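## 4. Setting up a match lobby

Work through this section once your team accounts have been linked (section 3). It covers creating the lobby, running the pick and ban phase, and starting the match. You need organiser rights on the Skedix event page. Team captains can follow steps 4.3 onwards but will not see the buttons described in 4.1 and 4.2.

### 4.1 Creating the lobby

1. Sign in to Skedix and open your event.
2. Choose **Matches**, then **New lobby**.
3. Type a lobby name. Names can be up to 13 characters long and may not contain spaces.
4. Under **Game build**, choose the same build for every match in the round. If you leave this on **Latest**, a patch released between two matches will be picked up by the second one.
5. Under **Server**, choose Tokora or Bratu. Tokora is the default.
6. Set **Lobby type** to **Draft**. The other two types skip the ban phase and can't be changed once a player has joined.
7. Press **Save**.

The lobby appears in the list with a grey marker. It stays grey until both captains have joined.

> **Note:** A lobby that has been saved but not opened is deleted overnight. If you are preparing for a Sunday event, save your settings as a template (4.6) and create the lobbies on the day.

### 4.2 Inviting the teams

1. Open the lobby and choose **Invite**.
2. Pick the first team from the list. The side it plays on is set by the order in which you add it: the first team is North, the second is South.
3. Pick the second team.
4. Press **Send**. Each captain receives a code.
5. If a captain doesn't receive the code, open **Invite** again and choose **Show code**. You can read it out over voice chat.

Codes work once. If a captain's client closes after the code has been used, choose **Reissue** and send the new one. The old code will give the message "Seat taken", and this does not mean that someone else is in the seat.

> **Caution:** Do not swap sides by removing both teams and adding them again while a captain is connected. The lobby keeps the old side order on the draft screen and the new one in the match, and the result will be recorded against the wrong team. Close the lobby and make another.

Substitutes are added by the captain from the team page. They must be on the roster before the invite is sent.

### 4.3 Pick and ban phase

The draft starts when both captains press **Ready**. From that moment the organiser can pause the draft but can't change its settings.

1. North bans first, then South. Bans alternate until each team has used all of its bans.
2. South picks first. Each captain then picks in turn, following the arrows at the top of the draft screen.
3. To make a choice, click the hero portrait and press **Lock**. A portrait that has been clicked but not locked is shown to your own team only.
4. When the timer runs out during a ban, the ban is lost. When it runs out during a pick, the last portrait clicked is locked. If no portrait was clicked, the draft stops and returns to the ready screen.
5. After the last pick, players have a short time to swap heroes within the team. Both players must accept the swap.
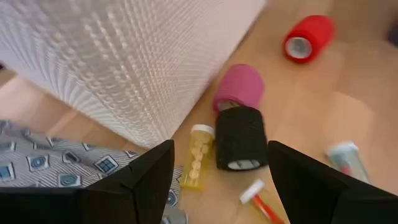

A captain who wants a rarely used hero should check that it is unlocked for the player who will be using it. The draft screen shows every hero in the build, including those an individual account can't play. The lobby will let the captain lock such a hero and then refuse to start the match. Tournament accounts have everything unlocked, so this only comes up when teams use their own.

> **Note:** Heroes that were reworked in the current build are marked with a small star. Some organisers ban these for everyone. To do so, open **Rules** before the captains join, tick the heroes and choose **Disable**. Disabled heroes are greyed out and don't count against either team's bans.

### 4.4 Pausing and restarting a draft

1. Press **Pause** in the organiser bar. The timer stops for both teams.
2. Type a reason in the box. Both captains can read it.
3. When the problem has been dealt with, press **Resume**. The timer carries on from where it stopped.

Each captain has 2 pauses of their own. Organiser pauses are not limited.

To restart a draft from the beginning, press **Pause** and then **Reset draft**. All picks and bans are cleared. Both teams will have seen each other's choices by then, so agree with the captains how to proceed first. Our usual rule is that the same bans are entered again, and that any picks already locked are repeated in the same order.

### 4.5 Starting the match

1. Check that all players show a green marker. An amber marker means the player is connected but is still downloading the build.
2. Check the delay. For matches shown on a public stream, set **Spectator delay** to 165 seconds. For matches that aren't being shown, it can be left off.
3. Press **Start**.
4. Wait for the loading screen to clear before you leave the lobby page. If the organiser leaves earlier, the result has to be entered by hand.

A public lobby holds up to 200 spectators. Casters and observers count towards this figure, so let them in before you make the link public. To keep places free for them, open **Spectators** and fill in **Reserved seats**.

> **Caution:** Spectator delay can't be altered after the match has started. If it has been set too low, stop the public stream at the broadcasting end and leave the match running.

If a player drops out in the loading screen, the match waits for them. If they drop out after it has begun, any captain can call a pause by typing **/pause** in team chat. The other captain must type **/go** before play continues.

### 4.6 Saving your settings as a template

1. Open a lobby that is set up the way you want.
2. Choose **More**, then **Save as template**.
3. Give the template a name and press **Save**.

Templates store the server, lobby type, disabled heroes, spectator delay and reserved seats. They do not store the teams or the game build, and you will be asked for the build each time. The template used for the Prosden Cup is shared with all organisers and is a good one to copy. Please don't edit the original. Ynyr Jarman looks after it and can add your changes if they would suit everyone.

### 4.7 If something goes wrong

**The draft screen is blank for one captain.** Ask them to close the client fully and rejoin with a reissued code. Pause the draft first.

**"Build mismatch" appears when Start is pressed.** At least one player has a different build. Point to the amber markers to see who. If all the markers are green, go back to the event page, open the lobby again and check the **Game build** line.

**The wrong hero was locked.** A locked pick can't be undone by the captain. The organiser can undo the most recent one with **Step back**, provided that the other team has not yet acted. After that, the only way is **Reset draft**.

**The result doesn't appear.** Results from Bratu take longer to arrive than those from Tokora. Wait until the lobby marker has turned blue. If there is still no result, choose **Enter by hand**, attach a screenshot of the final score from each captain, and press **Submit**. Hand-entered results show in italics on the event page until a second organiser has confirmed them.

Brackets and seeding are covered in section 5.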